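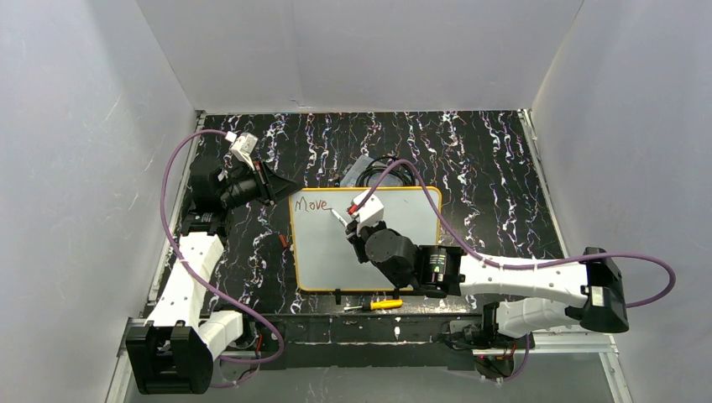
Two white-and-black robot arms above a black marbled tabletop

Re: [uphill] Does the county ordinance cover skinning before lifts open?
Posted by Rattana Limsakul, March, 9:40 PM

dk wrote:

> I read the new county language twice and I still can't tell who
> enforces what. My understanding was that Broltside sits on public
> land, so the resort can't legally keep anyone off the hill when the
> lifts are closed. A patroller turned me around at the bottom of
> Minami at 5:50 in the morning and said I needed an armband. Is that
> a resort rule or a law? Can they write a ticket? And does the
> armband cover the lot on Usach Road or is that separate again?
>
> Also, if I get the armband through Notilix, do I have to carry the
> phone or is the printout enough?
>
> dk

These are separate questions and they have different answers, so I will take them in order.

Public land. The base area at Broltside is private. Everything above the second tower line is public land under a special use permit. The permit lets the operator run a ski area there and obliges it to have an operating plan. The uphill policy is a part of that plan. Once the plan is accepted, closures made under it apply to people on foot or on skins the same as they apply to people with lift tickets. The land being public does not get you around a posted closure.

The armband. The armband is a resort rule. The county did not create it and the ordinance does not mention it. What the ordinance does, in section 432, is make it a violation to enter or remain in a posted closed area inside a permitted ski area. If the sign at the bottom of Minami says "closed to uphill travel without armband," then being above the sign without one puts you in a closed area, and section 432 applies. If the sign only says "armband required" and does not say closed, the position is weaker. I looked at the signs last week. The one at Minami has the word "closed" on it. The one at the east cat track does not.

Tickets. Patrol can't write one. They can ask you to leave, take your armband or pass, and call a deputy. The deputy can cite under 432. A first violation is a petty offense with a fine. It does not go on your driving record and it is not a trespass charge. Trespass is a state matter and would be filed separately. I would not expect it for someone who turned around when asked.

Hours. The posted uphill window in the morning ends when grooming and avalanche work are finished or when the lifts start loading, whichever the operator picks for that day. The recorded line is changed at 5:00 AM and again at 3:00 PM. The website sometimes lags behind the phone line. The plan names the phone line as the official notice, so call it. At 5:50 the Minami route could have been closed for winch cat work even to people with armbands. A winch cable under load can be several hundred feet from the machine and is hard to see in the dark. Being turned around there is consistent with the plan whether or not you had the band on.

Parking. This is separate. The lot on Usach Road belongs to the county. It has 169 spaces and no overnight parking from November through April. The armband does nothing there. Before 8:00 AM there is no fee. After 8:00 you need the same permit as everyone else, and a car that was parked at 5:30 and is still there at 8:15 can be ticketed. The resort lot by the lodge is different: an armband gets you the three rows nearest the road until lifts open, and you have to move after that if the attendant asks.

Notilix. The pass is issued in the app, but the plan requires the physical armband, worn on the outside of the left sleeve. You show the app or the printout once at the ticket window or the kiosk and get the band. After that neither one has to be carried. The kiosk is outdoors and works before the window opens. It failed for me in very cold weather twice this winter, so pick the band up the afternoon before if you can.

Dogs. You did not ask, but it comes up every year. Dogs are not allowed on any uphill route during the operating season, leashed or not. That one is both a resort rule and a county rule, in a different section from 432.

Two things I don't know. I have not found whether the operator has to publish the uphill part of the plan or only make it available on request. I read it at the district office and was allowed to take notes but did not ask for a copy. I also don't know if the county treats the road above the Usach gate as a road or a trail in winter. The map attached to the ordinance shows it both ways on different sheets. If anyone has the map as adopted, please post the sheet number.

None of this is legal advice. If you were cited, read the section number on the citation before you pay it.

Rattana

Recent threads in this list
- East cat track sign, new wording?
- Usach Road gate: winter closure hours
- Armband refunds when the season ends early
- Headlamp rule on the lower routes
- Notilix kiosk screen frozen again

This archive uses cookies to remember your reading settings. By continuing to browse you accept their use.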